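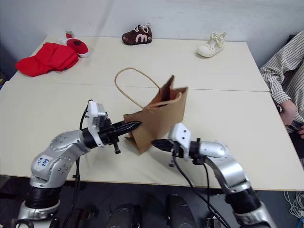 Brown paper carrier with twisted paper handle, top folded over. Children's shoes and red cloth not included.

Sendby Brown Paper Carrier Bag, Twisted Handle
Item 758
Sold in packs of 100

Plain brown paper shopping bag for small stores, market stalls and counter sales. It holds a pair of children's shoes, a folded shirt, or a couple of paperbacks. No printing on either side, so you can add your own stamp or sticker.

The handle is thin twisted paper in a tan color, glued to the inside of the bag under a paper patch. It stands up by itself when the bag is opened and folds down over the front for storage.

What you get
Pack of 100 bags, packed flat in a cardboard sleeve
Handles already attached
One sheet of 100 plain white closing stickers

Stickers are also sold separately under Slaoui labels. The two products are the same size and come off the same roll.

Closing the bag
Fold the top over once and crease it with the side of your hand. For light items that is enough. If the bag is going in the mail or into a stock room, fold it twice and put a sticker across the fold. The handle can be left outside the fold so the customer still has something to hold.

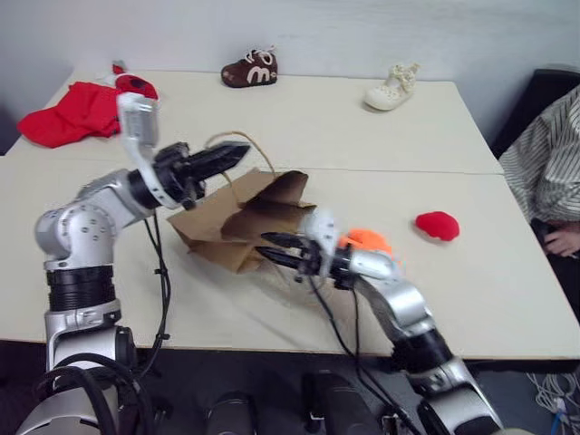 Same style lying on its side, creased, with the opening splayed out and the handle up.

Creasing and reuse
This is a light paper and it takes a crease easily. Creases do not weaken the bag unless they run through the handle patch. To use a bag again, open it fully, push the bottom flat from the inside and press the sides out by hand. Do not iron it. Bags that have been wet should be recycled.

Check the handle before reusing. If one end has started to lift, a dab of white glue under the patch will hold it. Leave it overnight.

Storage
Keep flat and dry, out of direct sun. The brown fades on a window shelf. Open packs should be laid down, as bags stored upright tend to curl at the top.

Recycling
Bag and handle can go in with household paper. Peel off the closing sticker first if your local service asks for it.

Ordering
Minimum order is 2 packs. Orders ship from our Clitcombe warehouse. For printed bags ask for Latifa Amrani in the sales office and send your artwork as a PDF. Printed orders take longer and cannot be returned. Plain bags can be returned in unopened packs.

The white version of this bag is out of stock until January. The larger Vusarley carrier has the same handle and a wider base, and suits boots and boxed shoes better than this one.

Page updated November 24, 2024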